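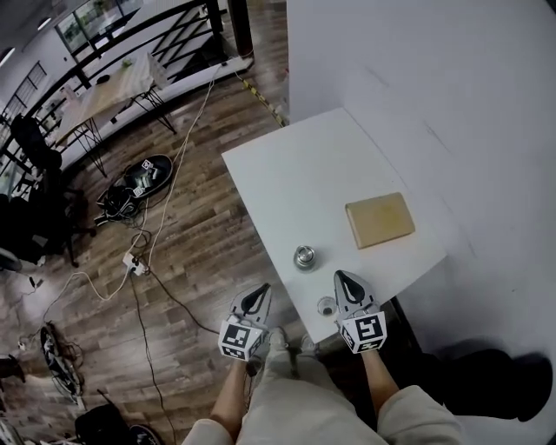 Posted by Kwadwo Nartey on Wednesday, October 7, 2020
Filed under: Reviews, Courts & Law

I've had the Dalline court tracker on my phone since July, and I like it way more than I expected to! You pick a courthouse, pick a case, and it pings you when a hearing moves (mine moved eight times - don't ask). The plain-English summaries of rulings are great, short enough to read on the bus. Search is the weak spot. I typed in a small claims case and got 2,061 results, most of them from the wrong county. The old Tralik app did that part better, but it never had alerts. Dalline is free for three cases, and I'd pay for more if they fixed the search. Four stars from me.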